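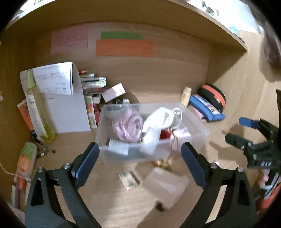 Two Sirkside hand grippers at a desk shelf, one with its jaws open over a clear storage box.

The Sirkside is a hand-held gripper kit sold by Provis, and I've been using mine since January, so forgive me if this entry gushes a bit! Renato Dalisay drew up the first version, the Namisik, which sold 150 sets. You squeeze, the two jaws close, and the blue pads do the holding (they're great on soft stuff). Spare pads come in packs of 66.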